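A room with the door open

Rocío Camacho has taught evening English to newcomers in Drolach for eight years. I met her in May, in the neighbourhood centre, between two classes. She was putting chairs back and she asked me to talk while she did it.

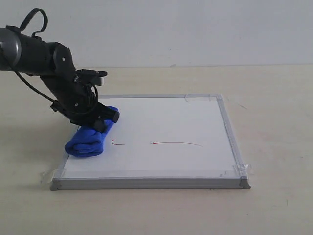
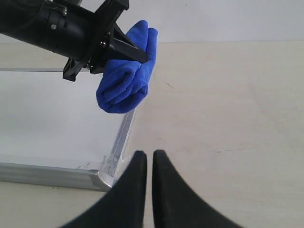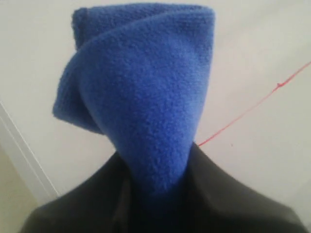

"I don't begin with grammar," she told me. "I begin with the telephone. People are scared of the telephone." Her learners practise calling the dentist, the school, the landlord. They sit back to back, so they cannot help themselves with hands or faces.

Her first learner was Gediminas Vasiliauskas, a baker, who now teaches the Thursday group. He remembers the first lesson with no pleasure. "I understood three words and one was my own name," he said.

I asked if the colour of an accent matters to employers. Camacho was quiet for a moment. "Yes, sometimes. I will not tell my students it doesn't."

Next term she wants a morning class for parents, if the centre at Omby can lend a room. Vasiliauskas has offered to bring the bread. The heating there is still a problem and she has written to the council already twice.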